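Mokstead Teaching Annex, wet prep area
Glassware and bench surface inspection
Date: September 28, 2026
Next routine check: February

1. Eyewash station. Flow even on both sides, caps seated. PASS
2. Spill kit. Seal intact, tag 141 matches the log. PASS
3. Beakers. Check rims and bases for chips under a desk lamp. PASS, 3 pulled for star cracks.
4. Stirring rods. Ends must be fire-polished. PASS
5. Bench surface. No lifting, blistering or open grain. PASS WITH COMMENT

Comment on 5: finish is glossy and shows glare. Clear liquid is hard to spot on it, so wipe down after each pour. 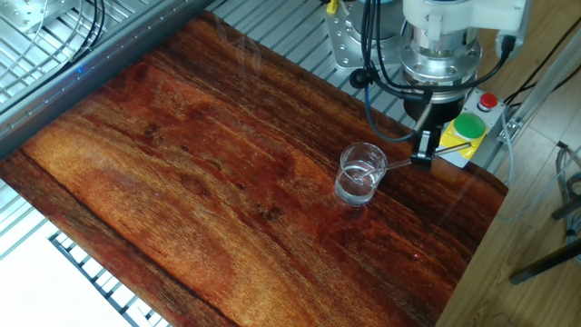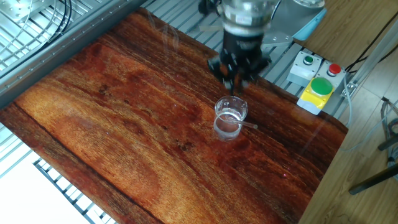
6. Secondary containers. Labels legible on all squeeze bottles. FAIL. Two Prornard bottles have smeared dates. Relabel before use.
7. Storage shelf. Limit 400 mL per open vessel, nothing above eye level. PASS
8. Drain trap, sink B. Slow. Work order sent to Skaltamitz.
9. Broken glass bin. Over the fill line. FAIL. Liner replaced during the check.
10. Fire extinguisher. Gauge in green, Le Goff service tag current. PASS

Open items: 6, 8. Recheck item 6 before the next class.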